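Second Shift at Plesstead

The notice was taped to the inside of the break room door, at the height where you would read it while waiting for someone to come out. It was dated 4/11/25 and it said that Miranda would take over driving on the second shift from the end of April. Drivers would become reviewers. The pay would stay the same until fall and then be looked at.

I read it twice and went back to my station.

At that time I had been driving at Ulholm for three years. The work was done sitting down, in a long room above a tire shop in Plesstead, with a headset hung on a hook and a pair of hand controllers on a rubber mat. You loaded a house. The house was made up, with walls and floors that somebody in Estbridge had picked from a list, and you drove the robot through it and did what the ticket said. Open the door. Close the door. Go to the end of the hall. When you finished a ticket you got another one. The real robots, the ones that went into real houses, learned from what we had done.

You got to know the houses. I was fond of the one with the orange doorway and the tile, and I had been down its hallway so often that I caught myself reaching for that handle at home, where my own hallway has no door on that side.
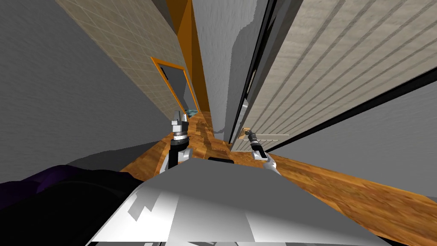
The hall, with the right arm out toward the handle.

Handles were my specialty, if anyone had one. The trick was to come at them a little from the side and to stop before you thought you should. New drivers always drove up too close and then had no room to swing the arm. I had trained 14 of them over the years, and I told every one the same thing, and every one of them drove up too close for a week.

The first night of Miranda, they had us all stay past the hour to watch. The supervisor put it up on the wall screen. I had expected it to look different, smoother maybe, but it looked like us. It stopped in the same places. At the turn in the hall it backed up a few inches before going on, and I felt my face get warm. I do that. I had done it since my first month, when my left controller stuck, and I had never stopped doing it after they gave me a new one.

I didn't say anything. The supervisor said it had run 900 tickets since lunch.

My new job was to sit at the same station and watch clips. The headset was gone and the hook was still there. Each clip came up with three buttons under it: good, bad, and look again. You were meant to press one inside of 8 seconds. If you pressed look again, the clip went to a list, and at the end of the shift you went through your list with the supervisor, who wanted it to be short.

A lot of the clips were of nothing much. The fingers open, a wall up close, and Miranda deciding what to do about it. I got slow on those. When I was driving I had never minded a wall. You bumped up near one, you swore, you backed off, and it was over. Watching it done was harder on me, and I would sit with my thumb over the button and my shoulders tight, as if I could pull it back myself. 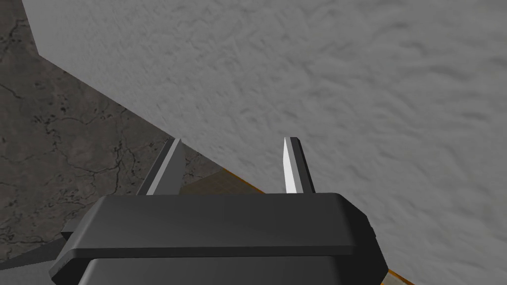
Give it a month and you won't feel it in your shoulders anymore, said a voice from the next row, and the month after that you won't be looking at the screen either, you'll be pressing good and thinking about dinner, and that's when they'll ask what they need you for.

There was some laughing at that. I pressed look again.

It was quieter on second shift than it used to be. Driving is a noisy job. People talk to the robot, they talk to the door, they lean over and ask how you got past the couch in the corner. With the clips there was only the clicking, and after a few weeks people brought in earphones. The desk by the window came empty, and then the one beside it. A man from Estbridge drove over and took the controllers away in a plastic tub. He asked us to sign for them, and we did, though I couldn't see why we had to sign for something that was leaving.

I kept one back. It was the old left one, the one that stuck, which had been in my drawer all that time with the spare batteries. It wasn't on his sheet.

In the third week there was trouble with knobs. Miranda was fine on levers, because we had done so many levers. Knobs were another matter. There had been a stretch, before my time, when the knob tickets paid the same as the lever tickets and took twice as long, and people had found ways to hand them off. So there weren't many good ones for it to learn from. It would come up with a finger on either side and then wait, or back away and come up again.

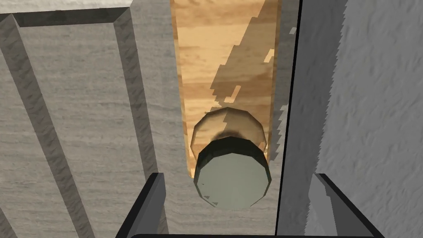

One of the knobs from my list.

I put every one of them down as look again. My list that night was longer than the supervisor liked, and she scrolled through it with me standing behind her chair.

"Which way would you have gone in?" she asked.

"Lower," I said. "And I'd have turned the wrist first."

"Before you got there?"

"Before I got there."

She wrote that down on the back of an envelope. Then she asked if I could still drive, and I said I supposed so, it hadn't been that long. She said Estbridge wanted some knobs done by hand. It was only a batch, 21 tickets, and it wouldn't change anything about the review job or about the fall. She wanted me to understand that part. I said I did.

They sent the tub back for it. I was put at the desk by the window, and she found a headset in the supply closet and wiped it with her sleeve. A couple of people took out their earphones and rolled their chairs over. I picked the house I knew, with the orange wall and the tile running down beside it, and I took it slowly to get my hands back.

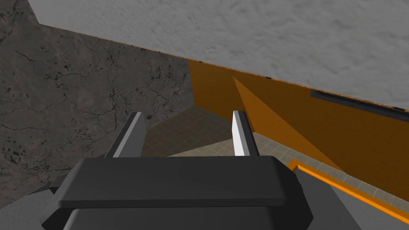 My hands were fine. It was the rest of me that had gotten used to waiting. I would see where the arm needed to be and then sit there for a moment, expecting it to go. Someone behind me said to quit daydreaming. I moved it.

At the turn in the hall I started to back up, out of habit, and made myself stop. I thought about it going into the batch, and then into Miranda, and then down some real hallway in a house where I would never set foot. I could leave the thing out if I wanted to. I had enough tickets to do it clean every time.

I did the first one clean. On the second one I backed up a few inches, and then I went on to the door.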